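Filed under: Talks & Notes / Break Room / Small Supplies

The Cup You Meant to Take
Speaker notes, Keltport facilities meetup, Jan 3, 2026
Maarja Raudsepp

Slot is long enough if I skip the history. I will want to do the history. Skip the history.

OPENING

Say hello, wait for the coffee line to sit down. Half of them will be holding paper cups. Do not point this out yet.

Start with the order. Last winter I signed for a case of 2,000 paper cups for the office at Gitimura and was told by purchasing that this would see us through to February. I did the math on the back of the packing slip, got a comfortable answer, and put the slip in a drawer. We ran out early enough that I had to go find the slip and check whether I can divide.

I can divide. What I had left out was that people take cups the way they take napkins. You reach for one, two come off the stack, and you're in a line with someone breathing behind you, so you have two cups now. The inner one gets the coffee. The outer one gets a short career as insulation.

Pause here. Let them look at their own cups.

THE OBJECT

Get them to think about the cup as a thing for a minute. It is a cone with the point removed. Every useful quality it has comes from that, and so does every annoying one. The taper lets cups nest. The taper also lets them wedge, and a wedge doesn't care that you only wanted the top one.

Then the outside. A ribbed sleeve keeps your fingers off the heat and gives them something to hold. Ribs are good. Ribs also take up room, so a stack of sleeved cups climbs faster than a stack of plain ones, and your cupboard shelf was measured for plain ones. Ours was. We moved the shelf.

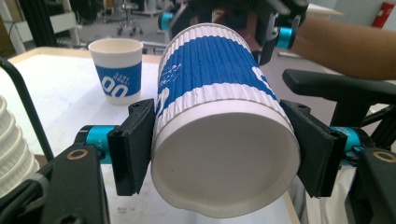

Flat white base, ribbed sleeve, blue band. The end you don't drink from.

Stay on the base for a bit. People look at the print and the rim and they ignore the bottom, but the bottom is where you get a second cup off a first one. If you hold the stack by the rims, you are squeezing the two cups together while trying to pull them apart. I've watched grown adults with budgets do this and then bang the stack on the counter.

Hold low on the one you want to leave behind. Hold the other one up near the rim. Small twist, then pull. It feels fussy the first time. (Have a stack on the lectern. Do it live. If it fails, keep talking.)

WHERE THE STACK LIVES

I have opinions about this section and should keep it under 5 minutes.

Options, in the order most offices try them:

The open bag. Cups stay in the plastic, plastic is torn across the top, bag lies on its side. Works until someone grabs from the middle. After that you own a bag of loose cups and a sort of fog of guilt.

The tube on the wall. Very neat. Ours dispensed at chest height, and it either gave you no cup or handed over 4-ply. Raimonds Vaher took it down with a butter knife, and I've never asked why the butter knife.

The tower. Just a stack, on the counter, free-standing. Looks confident in the morning.

The holder with a base. Something round and heavy enough underneath, something upright to keep the stack honest. This is where we ended up, after trying all of the above, and I would like the applause now.

For anyone shopping, look at the footprint before the height. A tall stack on a small base is a tower that cost you money. Look at whether you can get your hand around the cups without the frame being in the way. And put it on a table that's allowed to look used, because it will be.
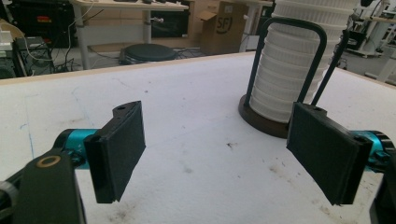 Morfudd Morgan read an early version of these notes and objected that a holder makes the problem worse. Her view is that a nice straight stack presses down on itself all day, so the lower cups get jammed tighter than they ever did rolling around in a bag, and that I've simply made the wedge look tidy. She'd rather keep a short stack out and refill it. She also said the word "honest" should not be applied to kitchen hardware.

I've left her comment in since she's partly right. Read it out. Concede the short stack. Do not concede "honest."

What we do now: a sleeve of 80 gets split before it goes out. Half on the counter, half in the cupboard with its bag folded over. It costs somebody a trip to the cupboard. At Zatero they fill to the top every morning and complain every afternoon, and I'm told they're happy that way.

TAKING ONE CUP

Demonstration section. Ask for a pair of hands from the front row. Catríona Ní Chonaill has agreed to be surprised when I pick her.

Order of business:

Clear a surface. A pale sheet of board or paper on the table helps the back row see what's going on, and it catches the cup that gets away.

Stack at the back, working space in front. If the stack is between you and what you're doing, your elbow will find it.

Turn the cup on its side between both hands. This is the part people skip. On its side you can get hold of both ends, feel if there are two cups there, and look down the mouth to check. A doubled cup shows a second rim line. Once you've seen that line you'll see it everywhere, sorry.

Set it upright somewhere away from the stack. Otherwise someone helpful will nest it back. 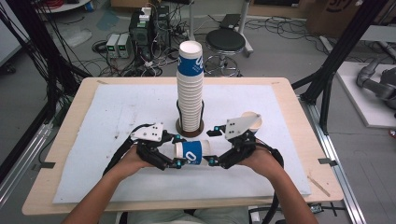
THINGS THAT GO WRONG

Crushing. A paper cup is strong along its length and a pushover across it. Squeeze the rim and it goes oval, and an oval cup will not take a lid. If you have to squeeze, squeeze where the sleeve is.

Static. More of a plastic cup complaint, though I have been contradicted on this by three suppliers and a dentist. Leave it for questions.

Damp. Cups stored over the kettle soften. We kept ours over the kettle for years because that was where the cup shelf was, and it was the cup shelf because it had cups on it.

The upside-down school. Some people stack mouth down to keep the dust out. I have no quarrel with dust policy. But then you pick each cup up by its base, turn it over in the air, and put your fingers on the rim to steady it, and I'd like to hear the hygiene argument again from the top.

Writing names on them. Use the plain part. Marker on ribs looks like a ransom note.

WHAT CHANGED

Be careful here. They'll want a number and I don't have a good one. The case now lasts longer than it did. We also had fewer visitors, and the Rebane people moved upstairs and took their thirst with them. So I can tell you the splitting and the twist didn't hurt, and that I no longer find nested pairs in the recycling with coffee in only one of them.

I did put a sign up. "One cup, please." It was taken down and used as a coaster, so now there is no sign.
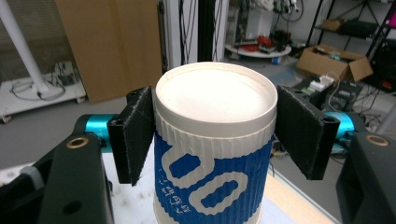 One cup, standing up, rim still round.

QUESTIONS I EXPECT

Why not mugs? We have mugs. We have a cupboard of mugs, and one of them says World's Best Grandpa and belongs to a man with no children. Mugs need washing, and washing needs a rota, and I've given that talk already.

Do sleeves printed with big lettering cost more? Ask the supplier. Ours quoted one price for the print and another for the absence of print, and the second was higher.

Can the sleeved ones go in the same recycling? Depends entirely on who picks up. Call them. Write down the name of the person you spoke to.

Is this really a whole talk? Thank them for coming.

Leave the demonstration stack at the back by the door on the way out. Box for used cups goes next to it, on the left, with the lid OFF this time.

Contact Maarja Raudsepp through the Keltport meetup desk | Notes may be copied for office use | Back to top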